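Setting the pre-grasp pose in Jistska

Before the arm picks up anything, it needs a safe place to stop above the part. In Jistska this is the pre-grasp pose, and a bad one is the usual cause of failed plans. You will need the Canitz planner running and a loaded scene.

Open the scene file and find the block called pregrasp. Set the frame to the part you want, not to the table, so the pose follows when the part is moved. Then set the height offset. I use 200 mm over the panel and lower it later.

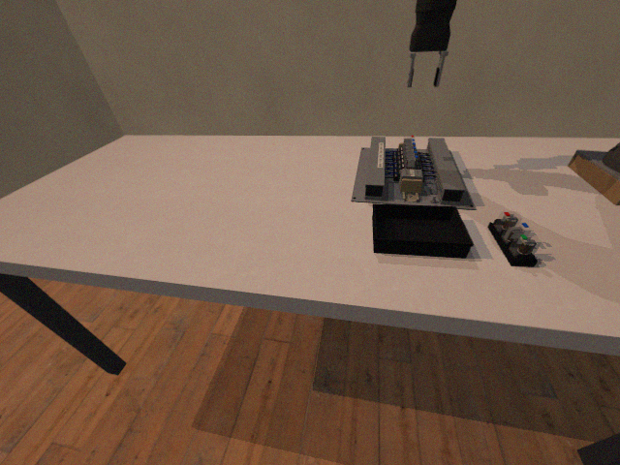

Next, set the gripper to open in the same block. If you leave this out, the planner keeps the last finger width and may report a collision that makes no sense.

Now run the check:

jistska check pregrasp --samples 1,000

It tries the pose with small random shifts and prints how many had no valid path. Anything up to 3 is fine for me. If you get more, raise the offset or turn the wrist a little - cable ducts are a common obstacle - and run it again.

Save the scene when the check passes. The approach move is set up in part 4.

Gion Danzer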